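Slow repairs in Gristdale

The building in Gristdale used to be a feed store, and if you come in by the side door there is still a faint smell of grain in the hallway on a damp morning. The owner of Barta, a small repair workshop that has had the ground floor for the past six years, apologizes for it before we have even shaken hands, and then admits that she would miss it if it went away.

"People come in and take a big breath and ask me what it is," she says, "and I tell them, and then they start in on their grandfather's barn, and there goes half the morning. I don't mind. I like to hear about the barn."

We had meant to talk for half an hour over coffee and ended up at her kitchen table in the back until well past lunch, and most of what we talked about was rooms. She has worked in a good many of them. Her first was a rented garage with one outlet, and after that came a shared space above a bakery, which was warm all winter and close to unbearable by May. The feed store was the first place she got to arrange the way she wanted.

"I drew it all out on graph paper," she says, laughing. "I had every shelf in there, every hook. And then we moved in and I changed nearly all of it in the first month, so there's 70 dollars' worth of brackets in a box under the stairs that I still haven't found a use for. If you need brackets, please, take some home with you!"

Barta takes in lamps, mixers, sewing machines and the occasional clock, and last year it saw 642 repairs through the door. The rent and the heat are paid mostly by a long-standing arrangement with Trunico, a housewares shop across the river that sends over its returns. The rest is neighbors. She keeps the paperwork in a ledger, by hand, and reads me a few lines from it with real pleasure: a toaster with a crumb tray rusted shut, a fan that had been dropped down a flight of stairs, a music box that played everything but the last note.

What she wanted to talk about most, though, was the walls. When the old paneling came down they found brick behind a good stretch of it, and a contractor quoted her 2,000 dollars to cover it up again with something smooth.

"I thought about it for a week," she says. "I really did. Smooth is easier to wipe down. But then I sat there one evening with my tea, looking at that brick, and I thought, well, I've worked next to plasterboard my whole life - I'd like something to look at."

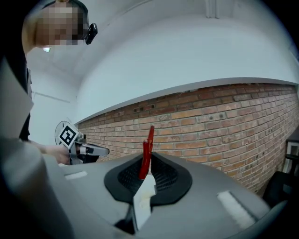
"So I spent 400 on cleaning it and sealing it, and the rest went into better lights and a decent chair, and I have never once been sorry. The chair especially. You can do careful work with your hands for a long time if your back isn't complaining at you."

She still moves things around every spring, and she is already eyeing the corner by the sink, where she'd like a lower bench for the sewing machines. The brackets, she thinks, may be just the right size.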